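Waffle weave towels and throws, how do you fold them so they stay folded?

Posted in Laundry & Linens
Nerea Peñalver
Feb 10, 2026

Hello all! I switched most of our linens over to white waffle knit last October (I love how it feels, and it takes up so little room on the line) but I can't get a neat stack out of it to save my life. I lay everything out on a smooth sheet first, I line up the corners, I fold in half, and by the time I get to the second fold the whole thing has crept sideways and the edges look chewed. My regular flat towels never did this. Am I folding wrong, or is it my washing?

Caradog Jenkins

Oh, I know this one well, my wife and I have a closet full of the stuff. Waffle has a lot of stretch in it, so wherever you take hold, the cloth around your grip gets pulled out of line. Pinch it in one spot and lift and you'll get creases running in toward that spot from all over. 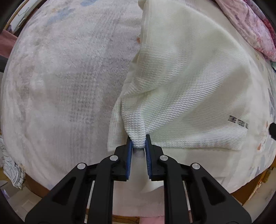 White waffle knit pinched in one place, with the creases running toward the pinch.

What I do is slide my whole forearm under the half I'm folding and carry it over, then let it down slowly. Before the next fold I pat it flat from the middle outward, and I don't tug at the edges at all, tempting as it is. Thirds work better for me than quarters, and then I roll the big ones. Takes a little longer but the pile in our hall closet has stayed put for weeks now!

Ramiro Goicoechea

Lower heat in the dryer. Mine shrank unevenly and never lined up again.

Lợi Trình

Agree with Caradog about the forearm. I'd also give each one a good shake while it's still a bit damp, and fold it the same day if you can manage it. If one side has gone longer than the other, put the long side on the inside of the fold and it won't show on the shelf.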